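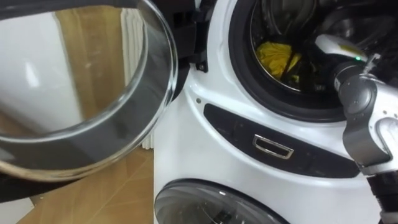

Man lässt Gelbes nicht über Nacht in der Trommel, das riecht, hatte die Nachbarin durchs Treppenhaus gerufen, und man wäscht es auch nicht bei sechzig. Da war die Tür oben schon zu.

Jetzt stand das Bullauge offen. Das gelbe Tuch, zerknüllt, ganz vorn. Sie hatte es im Oktober in Plelundale gekauft, am letzten Tag, 26 Kronen, viel zu teuer — und dann nie getragen. Warum auch. In Brurnmont trug man Grau.

Der Zug ging in 2 Stunden. Koffer halb voll, Strümpfe fehlten, das Ladekabel irgendwo. Am Heizkörper trocknen? Zu spät. Im Sommer war der sowieso kalt. Also nass mitnehmen, in einer Tüte, egal.

Sie dachte an den Brief aus Tovar. Zimmer 291, Blick auf den Hof, bitte bestätigen sie bis Freitag. Sie hatte nicht bestätigt. Sie fuhr trotzdem.

Noch mal von unten, durch zwei Türen hindurch: Und die Klappe offen lassen, sonst schimmelt der Gummi!

Ja, ja — Klappe offen. Wasser zu, Fenster zu, Schlüsel unter die Matte. Das Gelbe zuoberst.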